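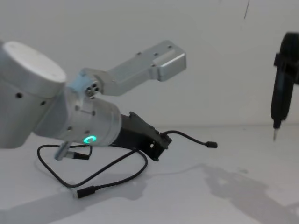

A reader wrote in after my last post to ask whether the Domell kit is worth the money if you only need it for small parts, and said the Broltness one was 400 dollars less.

I have had the Domell since July, so I can answer half of that. The arms are fine. The green ring on the wrist is easy to check at a glance. The black grippers close evenly and I have replaced one set of pads in 500 hours.

The cables are my complaint. They are thin, and on a white tabletop they end up in loops under the arm unless you tie them back. Flenar sells a clip set that fits. I bought 5 clips and used three.

Setup took me an afternoon. The manual skips the part on pairing two arms, so call support.

I haven't tried the Broltness. If somebody has one, send me a note.

Posted 2020-02-24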